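Patination of small bronzes: what the surface tells you
Project report, Decorative Arts Workshop, Tala Kanaan
Draft handed in May

Aim

To find out how much you can say about a small cast bronze from its surface alone, without a signature and without cutting into it. Started from the Abou Jaoude loan, a box of animal figures lent to the department for teaching. Picked 2 of them, a heron and a lying goat. Both unsigned. The old inventory card gives both as "Vivesside, foundry unknown" and nothing else, lot 3345.

Background

A patina is a thin layer made on the metal with heat and chemicals. Brown mostly from liver of sulfur, green from copper salts, the reddish ones from ferric nitrate. Then wax. Later cleaning, handling and bad storage change it again, so what you see is never only the foundry's work. Older books tend to skip this and call everything "original". 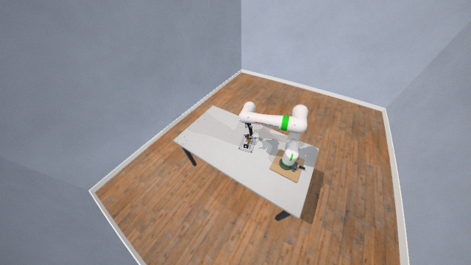 Fig. 1. White arm at the right end of the table, simulated view.

Method

Looked at each figure under a raking lamp, then with a loupe, then a cotton swab with white spirit on the underside only. Wrote down color at 7 points per figure: head, back, both flanks, belly, base top, base edge. Did the base edge twice on the goat because I lost the first sheet.

Also made test plates. Cut from one bronze sheet, degreased, heated with a torch, brushed with solution, rinsed, waxed. 41 plates in the end, of which a fair number are useless (overheated, or fingerprints under the wax). Wax was Drekska clear paste, the studio had it already. The plates are labelled on the back in pencil, should of used a scribe, some have rubbed off.

Results

Heron: even mid brown over the body, darker in the feather lines. Closest to the plates with two thin coats of liver of sulfur on warm metal. Worn to a yellow tone on the beak and top of the back, where people pick it up. File marks under the tail, not chased out. Swab came away brown, so tinted wax.

Goat: harder. Green in the folds, brown on top, and the green goes over a scratch on the left flank. So at least part of the green is later than the scratch. Could be repatination by a dealer. Could also be damp storage, but the edge of it is very sharp. No match in my plates. Nearest was a copper nitrate one that I had marked as a failure.

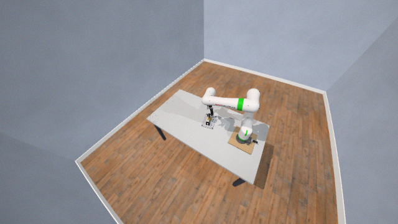
Fig. 2. Robot arm on its square wooden board, simulated view.

Discussion

The two figures share a card and a lot number but I don't think they share a workshop. Base on the heron is cast in one with the legs, goat is bolted on with a brass nut. Different wall thickness too, going by the weight. Tried comparing with the animal pieces in the Vilto sale catalog, but the printed color is too warm to use for patina. Fine for shapes.

Weak points: one person judging color, by eye, under two different lamps (the first one broke). Test plates are flat and the figures arent, solution pools in folds and that changes everything. Next time small cast test pieces with some relief.

Still to do

XRF on the goat base if the lab has a slot. Redo the copper nitrate plates at lower heat. Ask the Abou Jaoude family if there are any letters or receipts with the box. Return heron to the store, shelf tag is in my folder.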